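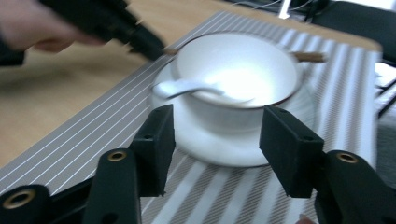
A white cup and saucer, with the spoon left in.

Braruston has played 211 games without a designated closer, and I hope they never go back. I know that puts me on the wrong side of most of the people I sit with in Section 12, and I know what happened in the second game of last September's final series (I was there, I saw the ball land). I still think Themis Pappas is running the most interesting bullpen in independent baseball, and with spring workouts starting up in March I can't wait to see him do it again.

The way it works is simple enough. Pappas looks at who is coming up, and if the other team's three best hitters are due in the seventh, then his best reliever pitches the seventh. That's usually Anselmo Holanda, the lefty with the slow, heavy sinker that makes good hitters look like they're chopping wood. Holanda might be finished and sitting in a jacket by the time the ninth rolls around, and somebody else gets the bottom of the order with a two-run lead. People hate this! They want the big arm and the loud song and the last out. I like the loud song too. I just don't see why we have to lose a game in the seventh to keep it for the ninth.

Think about the Skesel series last summer. First game, one-run lead, two on, nobody out in the seventh, and Mahtab Nazari's brother-in-law next to me is already packing up his scorebook. In comes Holanda. Strikeout, ground ball, double play, four minutes of work. The ninth that night was a fly out, a fly out and a pop-up against hitters eight, nine and one, and I barely remember who threw it. Under the old plan Holanda would have been stretching his calves out past left field while that lead went away.

The complaint I take seriously is the one about routine. Stavros Liapis, who caught for Kendimlow for years before he moved into their radio booth, has made it on the air more than once: relievers like to know when the phone is going to ring, and a pitcher who gets up three times in a night has thrown half a game before he ever crosses the foul line. He's right about that. I watched Braruston's guys get up and sit down an awful lot in August, and a couple of them looked worn out by the end. But that's a problem with how often the phone rings, and a manager can fix it. Warm a man up once. If he doesn't get in, he has the night off. Breathnach does it that way with their younger arms and they seemed fresh right through the playoffs.

What I really love is how it changes the game for those of us in the seats. We drew 2,859 for the home opener and 2,003 on a wet night against Breathnach, and both times the place got loud in the sixth inning – the sixth! – when the bullpen gate swung open. You start reading the lineup card ahead of time. You look at the on-deck circle and try to guess. Evangelia Kontogiannis, who has the seats in front of mine, now calls the pitching change before Pappas leaves the dugout, and she is right often enough that it's a little scary.

So please, no closer this year. There has been talk of signing one, a hard thrower with a good strikeout rate, and if they do I'll be thrilled to have him. Pitch him in the seventh with the bases loaded. Pitch him in the fifth if the starter's out of gas and their cleanup man is walking up there with a grin on his face. And if it's a quiet ninth with the bottom of the order due, give the ball to the kid who hasn't worked in four days and play him any song he wants.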